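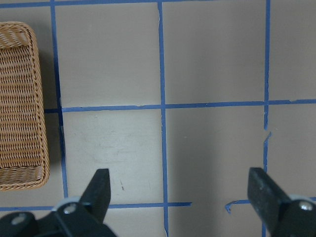
*Shallow wicker basket with a rope-style rim*

## Is wicker conditioner a real thing, or am I being sold cooking oil?

Posted 2022-10-30 in Home & Furniture Care. 2,851 views.

**drafty_porch**

I have a porch set (two chairs, a love seat and a side table) plus a pile of baskets that have come to me over the years from relatives who were done with them. The chairs have started to creak when you sit down and there are a few strands on one arm that have snapped and stick out. They catch on sweaters.

I went to the furniture place in Skomis where the set was bought and they told me the wicker is "thirsty" and that I need the Grevon conditioning kit. The kit is $98. For that you get a bottle, a brush, a cloth and a leaflet. The leaflet says the product "feeds the natural fibers" and should be put on every May and again before the heat comes on. So that's $98 twice a year, for dead plant stems that can't eat anything.

I looked at the back of the bottle and it doesn't list ingredients. It smells like lemon and paint. I asked the salesman what was in it and he said "a blend of oils." I asked which oils. He said natural ones.

Things I'd like to know from people who don't work there:

Does oil do anything for wicker besides make it look darker for a week? Does water? My grandmother used to take hers out in the yard and hose them down, which the leaflet says will ruin the furniture, but hers lasted longer than my marriage did. And is creaking a sign it's about to give out or is that just what it does?

The set is natural, not the plastic kind. At least I was told it was natural. I live where winters are cold and the house gets very dry once the furnace is running. The chairs come inside from fall on, the baskets stay in all year.

---

**halfacre_repair**

I fix chairs, mostly seats, and I would save your money.

Wicker is a way of weaving. It isn't a material, so anybody who tells you what "wicker" needs without looking at what it's woven from is guessing. Yours might be rattan, reed, willow, or paper twisted around wire, and they don't all want the same thing. Before you put anything on those chairs, find a broken end and look at it. Rattan and reed look like solid wood with tiny pores. Willow usually has a small pith in the middle. If you see it unrolling like a paper straw, it's paper fiber, and your grandmother's hose would be a bad idea.

Then find out if there's a finish on it. Put a drop of water somewhere it won't show and wait. If it sits there in a bead, the piece is varnished, lacquered or painted, and oil won't get through that any better than water will. It will stay on top and go sticky, and then it will collect dust until you have to scrub it off. I see this a lot. Half of the "thirsty" chairs people bring me have a perfectly good coat of varnish on them with a layer of somebody's furniture oil on top.

If the drop soaks in and it's rattan, reed or willow, then moisture does help. Dry strands are brittle and damp ones bend. I mist mine with plain water, on the underside where there's usually less finish, and let them dry out fully before anyone sits down. Don't soak them and don't put them in front of a heater afterward. A wet seat that somebody sits in will stretch and stay stretched.

Oil, if you want it, is mostly looks. A thin wipe of boiled linseed from the hardware store will darken it and may slow down the drying. It will also smell for days. Lay the rags out flat outdoors to dry, don't ball them up in the trash, they can catch fire by themselves. I'd be interested to know if the Grevon leaflet mentions that, given that you can't find out what's in the bottle.

Creaking by itself doesn't mean much. Turn the chair over and wiggle the legs. If the frame moves at the joints, that's your noise, and no liquid sold in a bottle with a lemon on it will tighten a joint. The snapped strands you can trim with side cutters, or glue down with wood glue and a clothespin if there's enough length left.

---

**mrs_b_in_maillard**

I have used the Surker spray on all my baskets for years and they look wonderful. Never had one crack. I also have a humidifier so maybe it is that. I would just get the Surker, it's a lot cheaper than the one you mention!!

---

**quarterinch**

Agree with the repair person on nearly everything, but I'm not sold on the misting either. The water is gone by the next day. If the house is dry all winter you'd have to keep at it constantly, and damp wicker in a closet grows mildew. I lost a hamper that way. Keep the stuff away from the vents and out of direct sun and leave it be.

For the baskets I do nothing. Vacuum with the brush attachment, an old toothbrush for the corners where crumbs get into the weave, wipe with a barely damp cloth. If one goes fuzzy I go over it lightly with fine sandpaper.

As for the post above, if you use a spray and a humidifier you can't say which one did it.

---

**drafty_porch**

Did the water drop. It beads on both chairs and the love seat and soaks in on the side table, so the set isn't even finished the same way all over. The broken end looks like wood with little holes. One back leg on the creaky chair moves if you push it. Kit is going back to Skomis, if they'll take it with the seal broken.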